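Oteo opens path-following add-on to outside buyers

Oteo has begun taking orders for Prustance, an add-on kit that lets a small ground robot follow paved paths without markings or buried wire. The kit was previously supplied only to Belkadi, which runs inspection rounds on park and campus routes.

Prustance consists of a forward camera, a sealed compute box and a mounting plate. The software estimates the left and right limits of the pavement separately and steers to a set offset between them. Where one side is lost, it holds the last good path width for up to 2 seconds and then slows to a stop. Satellite positioning is used to choose a branch at junctions and plays no part in steering.

"Grass against asphalt is an easy boundary when it has been mowed and a poor one when it hasn't," said Fotini Gkikas, product lead at Oteo. "We report a confidence value for each side so the operator can set the threshold."

The kit weighs about 600 grams and draws 20 watts. Mounting height can be adjusted, and parts of the robot's body may remain in the camera's view. A mask drawn once during setup removes them from the estimate.

Feltton, a test firm, has been running the kit on straight, shared-use paths with trees along one side and open field on the other. Its engineer Rafsan Nanayakkara said the tree side gave the lower confidence values, mainly in late afternoon, when shadow reached the pavement.
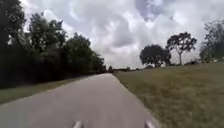 Feltton's log covers 1661 path segments. Nanayakkara said most operator takeovers came at junctions and gates, and that heavy leaf cover had not yet been tested. The firm plans to repeat the same routes in November.

Orders placed now ship in April. The price includes one year of software updates; the mounting plate for four-legged robots is sold separately. Oteo said snow is outside the kit's stated operating conditions.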